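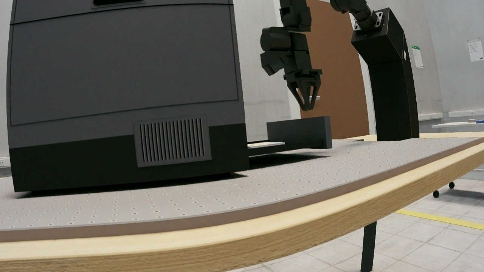
Kodine 9 Portable Cabin Air Conditioner: Equipment Review

Prepared by Giang Hầu for the charter operators' equipment bulletin

Scope of the review

The Kodine 9 is a self-contained air conditioning unit intended for small charter yachts, day boats and liveaboard vessels that lack a built-in cooling system. It was installed in July aboard the motor yacht Truvel, a charter vessel with three double cabins and a shared salon, and remained in service for the whole of the month. The vessel carried paying guests for most of that period, and the findings below reflect ordinary working conditions.

The unit was purchased at the full retail price. The manufacturer was informed of the review after it had been completed and was given the opportunity to correct matters of fact. It supplied one correction, concerning the length of the warranty on the compressor, and this has been included.

Installation

The unit arrives in a single carton with a hatch adapter, two lengths of flexible duct, a drain hose and a printed manual. Installation in the forward cabin was carried out by one member of the crew in a single afternoon. No holes were drilled in the deck or the hull. The hatch adapter is supplied oversized and must be trimmed to fit, and the manual gives clear guidance on measuring for this. Operators with round hatches should note that the adapter is suitable for square and rectangular openings only.

The drain hose is too short. On the Truvel it did not reach the shower sump from the only practical position in the cabin, and a longer hose had to be obtained from a chandlery. A buyer paying this price is entitled to expect a hose of useful length.

Two straps are provided to secure the unit at sea. They held well on passage, including one crossing to Sorier in a short, uncomfortable swell. The buckles are plated and had begun to show rust by the end of the month.

Cooling performance

With the generator running and the cabin door closed, the forward cabin was brought to a comfortable sleeping temperature before guests retired, provided that the unit had been switched on by 7 p.m. The lowest setting is 69 degrees Fahrenheit. The unit reached this setting overnight in the forward cabin, although it did not do so in the salon, where the large windows admit a good deal of sun. The Kodine 9 should be regarded as equipment for a single cabin. Operators who wish to cool a salon should look at a larger model or at a fixed system.

Humidity control was very good. Bedding and towels stayed dry, and the faint mildew smell that had been present in the forward cabin at the start of the season was gone by the second week.
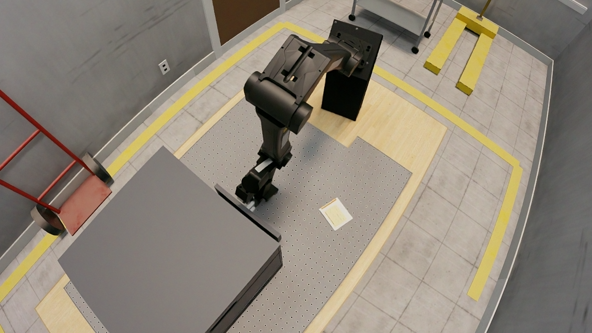
Noise

Noise is the most common complaint made by charter guests about portable cooling, and the reviewer paid particular attention to it. On the low fan setting the unit is quiet enough for most people to sleep beside. On the high setting it is not. The change from one to the other is abrupt - two guests mentioned being woken by it - and a gentler fan ramp would be a considerable improvement.

Power supply

The unit runs from shore power or from a generator. An owner with a generator rated at 3000 watts will have enough capacity for the Kodine 9 together with lighting and a refrigerator, but the electric kettle should not be used at the same time. The generator breaker tripped twice on the Truvel before the crew adopted this rule. Battery operation through an inverter was not tested.

Maintenance and support

The air filter slides out without tools and may be rinsed in fresh water. Weekly cleaning was sufficient. Spare filters are available from Pietrzak, the distributor, which answered an inquiry by e-mail on the following morning and shipped the parts promptly. Access to the fan is less convenient and requires the removal of the rear cover.

Recommendation

The Kodine 9 is recommended for vessels with separate cabins, square hatches and a reliable generator. It is not recommended for open-plan boats or for owners who anchor overnight without running a generator. Prospective buyers should allow for the cost of a longer drain hose and should replace the strap buckles with stainless steel ones before the first passage. The unit remains aboard the Truvel, and a second has been ordered for the aft cabin.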